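»Der Greifer beschwert sich nicht über die Musik«

Als Rasa Grigaitė bei Basumia im Versand anfing, lief sie an einem Tag so weit, dass ihr Schrittzähler ihr zur Genesung gratulierte. Heute steht sie die halbe Schicht an einem Bildschirm und gibt frei, was der Roboter sich nicht zutraut. »Beim ersten Mal dachte ich, er sei kaputt. Er war bloß unsicher. Das kannte ich von den Praktikanten.«

Seit Januar greift der Arm bei Basumia Kleinteile aus Kunststoffbehältern. 250 Artikel hat man ihm beigebracht, 3219 stehen im Katalog. Den Rest holen weiterhin 17 Leute, von denen keiner gehen musste, auch wenn zwei Stellen nach der Rente nicht neu besetzt wurden. »Das muss man dazusagen«, findet Grigaitė. »In der Präsentation stand es ziemlich klein.«

Schichtleiterin Niloufar Ansari sieht es gelassener. Die Rücken seien dankbar, die Laune wechsle. »Früher haben wir beim Packen geredet. Jetzt redet man über ihn - meistens nichts Nettes.« Einen Namen hat er trotzdem bekommen: Zemby, nach einer Limonade, die es in der Kantine nicht mehr gibt.
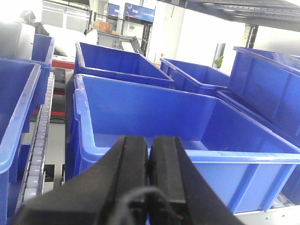

Zwei Finger, viel Blau: der Greifer vor den Behältern an der Rollenbahn.

Ob sie tauschen würde, zurück zum alten Ablauf? Grigaitė überlegt lange. »Die Füße sagen nein. Fragen Sie mich nach der nächsten Softwareaktualisierung noch mal.«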